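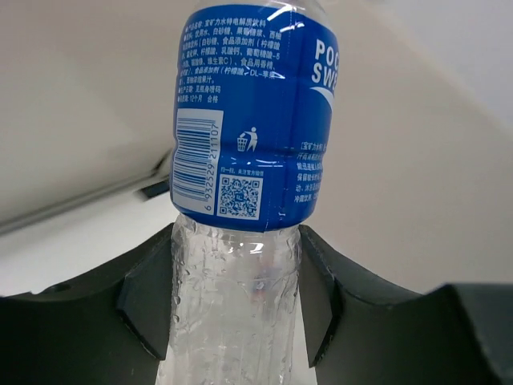
Fig. 1. Two-finger gripper closed on a clear drink bottle, below the label. Wrist camera view.

Handout 4: Looking at a gripper kit before you buy
Instructor: Abdelilah Helmy

The kit for this unit is the Viment two-finger gripper with wrist camera. The maker sells it for picking and light packing. Price for the teaching version is 735 dollars, with one set of pads. Spare pads are sold by Mosine and cost 23 dollars a pair.

Points to check in Fig. 1

The pads press on bare plastic under the blue sleeve. Droplets cover this part of the bottle. Water between pad and plastic lowers friction, so the grip force has to go up. A thin bottle wall sets the upper limit.

The barcode and the QR code both face the camera. Neither the cap nor the base is in view, so the camera alone cannot tell you how high on the bottle the fingers closed. Take that number from the arm.

Lab task

Run 100 picks with a dry bottle and 100 with a wet one. Start at 20 newtons. Write down every slip and every dent. Change the force only between runs.

Compare your slip rate with the data sheet. The sheet gives values for dry parts only.

Reading: Ikonen kit manual, section on pad wear. Bring your log sheets to the May review.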